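Fast UMI appliance task, held-out success vs. number of demo sites

kettlebrook
Posted 2025-04-28

Finally have numbers for the appliance task. Setup is a handheld two-finger gripper with a fisheye on it, no robot during collection. The task is to approach the front of a countertop appliance and line up on it, then grip. We trained the same policy twice. Run A used 32 demos, all from one station. Run B used 32 demos split over 8 stations with different backgrounds and lighting. Same training steps, same seed.

On the station both had seen, A did a little better. On stations neither had seen, A got 17 percent and B got 53 percent. 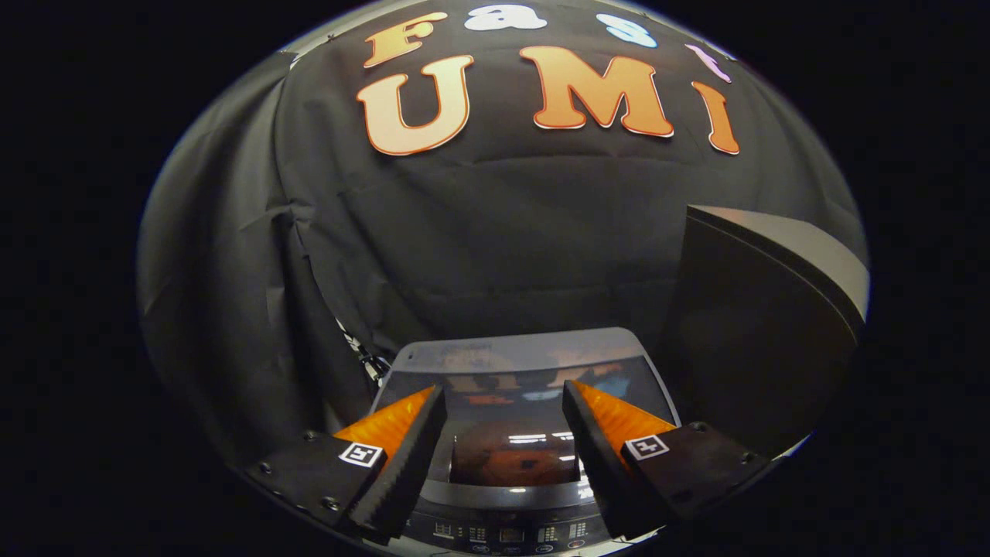 What I take from it is that we should stop adding demos at a station once the basic motion is covered and go find another station. The failures in A were mostly in the approach. It would start toward the appliance, stall short of it and drift left.

tavia_user
How many trials per condition? With 53 vs 17 you could be fine or you could be fooling yourself.

kettlebrook
Same count for both, three operators resetting. I'll put the raw sheet in the Tavia folder tonight.

odd_jacobian
I don't buy the conclusion yet. You changed background and lighting together. We had the same kind of gap on the Prekiton drawers last September and nearly all of it was lighting. When we put glare augmentation on the single-station data, most of the gap closed. Anything with a dark glass front is going to pick up the ceiling lights, and the policy can learn the streaks as a landmark.

kettlebrook
Fair. The window does reflect a lot, including the lettering on the backdrop. I did use color jitter in both runs but nothing for glare.

odd_jacobian
Color jitter won't do it. Move the lights and keep the cloth, then keep the lights and move the cloth. Two more runs.

rasesberg_lab
We did a version of that at Rasesberg. Cloth mattered more than lights for us, so I'd disagree with the above. Black cloth hides depth cues and the network leans on whatever is left. In our case that was the lettering. We masked it and success at the home station dropped a lot.

odd_jacobian
Different camera though, yours was narrower.

rasesberg_lab
True, it was.

tavia_user
Are the finger markers in the policy input or only used to get gripper width? If they're visible to the policy they're constant across stations and shouldn't explain any of this, but I'd like to know.

kettlebrook
Width only, but they're not masked out. I can do the cloth/lights split with the Polák config so training doesn't change. Probably two weeks.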